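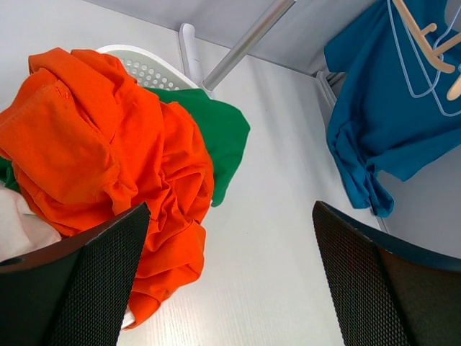

Wichai Chareonsuk has read the new code for laundry-handling robots twice, he said, and still can't find the page that says who has to stop the arms when a sleeve gets caught.

Feb 21, 2024
By Oranuch Suwannarat

Search articles Go

The voluntary code, published by the Hemmin group in Tranville, covers two-arm setups that lift clothes from a basket and put them on a rail. It asks operators to log 200 practice runs before a setup is called "ready" and to write down every dropped item.

What counts as a dropped item is left to the operator. So is the choice of clothes. A firm could do all its runs with one shirt and pass.

Stella Shemweta, who helped draft the code, said stricter wording would have scared off small shops. Perhaps, but the large ones got the same easy terms. There are no outside inspections, and logs can be thrown away after the review in April.

The section on loose cables is better. It calls for a check before each shift, with a name signed next to it. 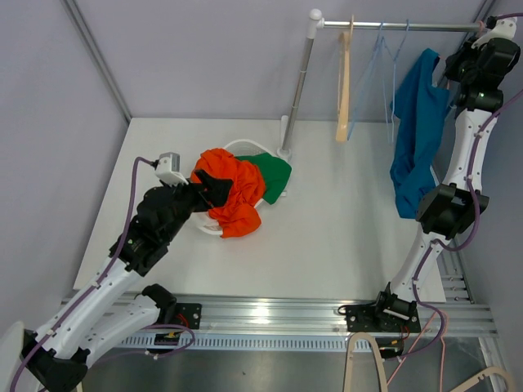
Who has signed

Griltusby and Leda have both agreed to follow the code. Neither would share its logs. Griltusby said it had finished more than 700 runs but did not say how many went wrong, and the code does not require it to.

Recent items
Tranville delays warehouse robot permits
Leda recalls 898 gripper pads
Letters: Who reads the safety logs?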